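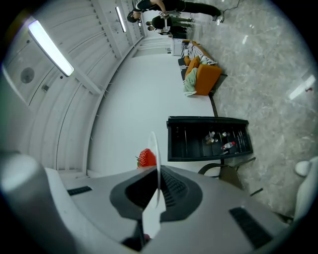 Keeping the market going in Tostorthorpe

The covered market in Tostorthorpe has 15 stalls, down from more than twice that when its manager took the job. She has run it for eight years and lives a short walk away, on the Ivamville road.

"People ask if we're closing," she says. "We're not. The rents went up in October and we lost a butcher, but two new traders came in after that."

One of them sells bread. The other mends shoes and cuts keys.

The roof is the main worry. A repair to the north side cost £3000 last winter, and the gutters still need doing. "I've had buckets out by the cheese counter," she says. "The traders are patient, but they pay for a dry pitch."

She would like a later closing time in summer, to catch people coming off the Bromberg bus. The council has yet to answer.

"I'll ask again," she says. "I've got the letter written."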